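# The Essay You Can Buy for Less Than Lunch

The pitch from Grutik is simple enough to fit on a bus shelter: 200 model essays on the novels that high schools always assign, each one graded, each one available for the price of a sandwich. Zondulska offers much the same thing by subscription. Caron, the newest of the bunch, lets you read the first paragraph free and then blurs the rest.

All of them say they're selling study help. I spent most of May reading the merchandise, and I have doubts about the help part.

I bought 59 essays across the different sites. I stuck to the old reliables, the orphans and shipwrecks and doomed marriages, the books that have been on reading lists so long that the library copies are held together by the plastic. I wanted to know what a sixteen-year-old gets for the money, leaving aside for a moment what the teacher gets.

## What "model" means

Mostly it means old. Plenty of these essays were plainly written by teenagers years ago, handed in, graded, and later uploaded by somebody who wanted download credits. They have the marks of the real thing. Characters' names change spelling halfway down the page. The introduction announces what the essay will do, the conclusion announces that it did it, and in the middle there is a long plot summary with the word "effectively" dropped in wherever the writer remembered that analysis was required.

I don't mind any of that in a student. It's how people learn to write. I mind it with an "A-grade" badge stuck on top. Grutik's badge, according to its own help page, is chosen by the person who uploads the essay. Zondulska says its essays are "reviewed," and when I wrote to ask who reviews them and against what, I got a link to the same page that says they're reviewed.

Five of the essays I bought were on the same Victorian schoolroom chapter, and they shared a sentence, word for word, about the cruelty of the master "mirroring the cruelty of the age." Either it's a very good sentence or it has been going around for a while. 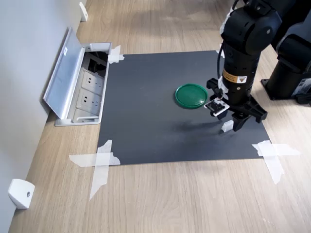 ## The case for them

The companies do have an argument, and it deserves a hearing. Students with college-educated parents have always had somebody at the kitchen table to say what a comparison essay looks like. Students without that have a rubric and a deadline. Showing them a finished essay could level things a bit.

It could, if the essay were good and if somebody explained why. Caron gets closest. Its essays come with notes in the margin, and a few of the notes are sharp: one points out that the writer quotes three lines and then discusses only the first. But most of the margin is filler. "Good use of evidence" turns up over and over, sometimes beside a paragraph with no quotation in it at all.

Akora takes a different route and sells outlines only, no full text. The company says this keeps it on the right side of school honor codes. It may. The outlines I saw were so thin ("Paragraph 2: setting") that cheating with them would take about as much work as reading the book.

## What the teachers' rubrics have to do with it

It's easy to sneer at the sites, and I've been enjoying myself, so some fairness is due. These essays sell because they match what schools ask for. If an assignment says "compare how two authors present authority" and gives points for an introduction, context, and a set number of quotations, then an old essay with all the parts in order is worth real points, even a dull one. The market didn't invent that formula.

Ask a different question and the product falls apart. I searched every site for anything on minor characters, on jokes, on a chapter the writer found boring and why. I found one essay, on Grutik, from a student who thought the hero of an adventure novel was a bore and spent 50 lines proving it with page numbers. It had no badge. It was the only one I read twice, and it cost the same as the others.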